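Section 4: Placing the Table and Setting Out the Top

Read this section after the legs and mirror are fitted (Section 3). The Skasari dressing table should be moved by two people.

1. Choose a level spot. On hard floors, stick the felt pads from the Drokard hardware bag under all four feet.

2. Lift the table by the main frame. Do not lift by the mirror, the raised shelf or the curved legs.

CAUTION: Dragging the table sideways can loosen the leg bolts.

3. Check the mirror bolts again once the table is in place. Tighten by hand, then a quarter turn with the key.

4. Pull each drawer knob gently. If a knob spins, tighten the screw from inside the drawer.

5. Stand back and look down the front edge. If the table rocks, turn the foot adjusters until it stops.

6. Set small items on the raised shelf under the mirror. Pencils lie flat on the left, compacts and cards go to the right.
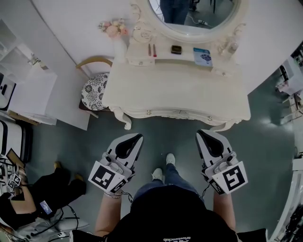
Keep heavy bottles on the main top, away from the front edge.

NOTE: Wipe spilled makeup off the white finish with a damp cloth. Do not use acetone or scouring powder.

Replacement knobs are listed under part number 304.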